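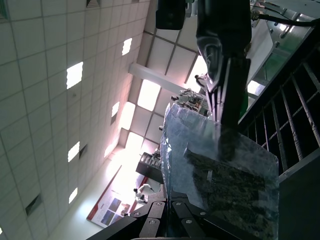

Ticket 569 - Flesero print-on-demand: paperback rejected at file check
Opened 24 Jun 2019 by the author account "Tendevness"
Status: waiting for customer

I have uploaded the interior PDF of my second book three times and each time it is rejected with "spine text outside safe area". The book has 173 pages. The cover was made with the Calleck template, cream paper.

Reply from support:
Please check which paper you have chosen in the title set-up. It shows white there, and white paper is thinner, so the spine becomes narrower.

Customer:
Thank you, I did not see this. I changed to cream and uploaded again. Now the spine message is gone, but I have a new one - "page count must be even".

Reply from support:
Please add one blank page at the end, then download a new template for 174 pages. Export the cover at 100 per cent, without "fit to page".

Customer:
I found that my program was exporting at 90 per cent. Corrected now. The interior is accepted, the cover is still "in review". Must I order a new proof? The launch is in August and I would like to keep it.

Reply from support:
Yes, please order one proof when the review is finished. We keep this ticket open until you confirm.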